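Week 6 - Wood floors and finishes, part 2
Notes by Yamila Riquelme, tidied a bit by Reet Paulauskas

Carry over from last week: moisture first, everything else second. If you missed it get the notes from Remzi Sezer, he has the moisture chart too.

1. Why boards move

Wood takes up water from the air and gives it back. Across the grain it swells and shrinks a lot, along the grain hardly at all. So a floor gets wider and narrower over the year, not longer. Gaps in winter = heating on, dry air. Gaps close again by summer, usually. If they don't close, look for something else (fixings, subfloor, a leak that dried out).

Flat sawn moves more than quarter sawn. Know why for the test. Draw the rings.

Leave an expansion gap at the walls. Baseboard covers it. People fill it with caulk and then call you in August when the floor humps up.

Cupping: edges higher than the middle. Bottom of the board wetter than the top. Crowning: the other way round, very often a cupped floor that was sanded too early. WAIT before you sand. Weeks if need be.

2. Color

Red-brown floors are a pain to match. Three things going on at once: the species, the stain, and what the light has done since. Cherry darkens. Walnut goes lighter. Oak yellows under oil based finish. Lift a rug before you quote a patch job, always, and take your sample from the part that was in daylight.

Test stain on an offcut of the same wood, sanded to the same grit. Going finer = lighter color, less stain gets in. Let it dry and put a coat of finish over before the customer sees it. A dry stain with no finish on it looks dead.

Wall color counts too. Beige or cream next to a reddish floor makes the floor look redder than it does on the sample board.

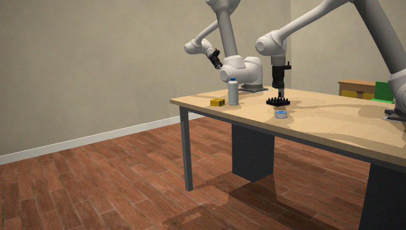
3. The Dandmont job

Some of you asked for the numbers. Floor area 614 square feet, old finish unknown, one room plus a hallway. Budget for labor and materials 3,000 and we went over. Duygu Karabulut ran the sanding. Spent 489 on abrasives and finish alone, the old coating kept gumming up the belts. Scrape a test patch before you price. We did not.

Hallway done last because you need a way out. Sounds obvious, it wasn't on the day.

4. Sanding order

Coarse to fine, dont skip more than one grit. Scratches from the coarse belt show up when the stain goes on and by then its too late.
With the grain where you can.
Edger last at each grit, then hand scrape the corners.
Vacuum between every pass.
Stop and look with a low light across the floor.

5. Finishes

Oil: easy to patch, needs topping up. Water based poly: dries fast, stays clear. Oil based poly: ambers, smells, long wait between coats. Hardwax oil: somewhere in the middle, read the tin, the brands differ a lot.
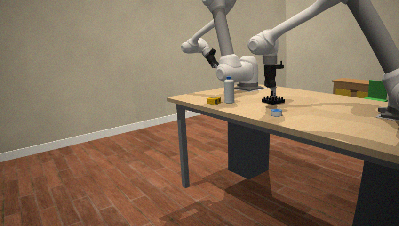 Tabletops take the same finishes as floors but the wear is different. Floor gets grit and shoes. Table gets hot cups, spills, cleaning spray, stuff dragged over it. A light top over a darker floor, like the tan table on the red-brown planks in the picture, means two lots of test pieces and probably two finishes, as an ambering poly that suits the planks will turn pale wood yellow. Clear water based on the top is the safe pick. Thin coats. Do the underside too, otherwise one face takes up moisture faster and you get a warp.

For Saturday: read chapter 19, bring two offcuts of the same species, one sanded coarse and one fine. Barış Coşkun has the key to the Wakgate shop, be there by 9. Dust masks, the good ones. Rags with oil on them go flat to dry OUTSIDE or in the metal can with water, never in a pile, they can catch fire on thier own.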